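Bisbridge gallery to show Volstead ink paintings

July 11, 2019

A group of 39 ink paintings and hanging scrolls from the Volstead collection will go on public display at the Kuipers Gallery in Bisbridge next month. Most are landscapes, and 15 have not been shown before.

The works were left to the gallery in April, along with a small fund for their care. Several of the scrolls needed new mounts, and the work was carried out by Cledeck, a paper conservation studio in the town.

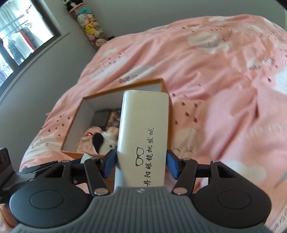 A white glasses case with Chinese lettering along its face.

The exhibition fills 4 rooms on the upper floor. The first has the earliest scrolls, mainly mountain views in pale ink. Bird and flower subjects follow, then a set of album leaves which will be turned twice during the run to limit their exposure to light.

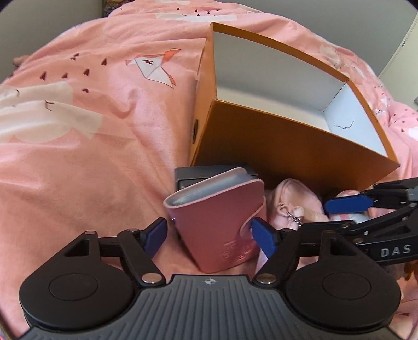 The last room is given over to seals and inscriptions, with printed translations beside each work. Two scrolls there carry seals that have not yet been identified, and the gallery would like to hear from anyone who can read them.

Entry is free. Guided tours are limited to 10 people and should be booked at the front desk. A catalogue is due in the autumn.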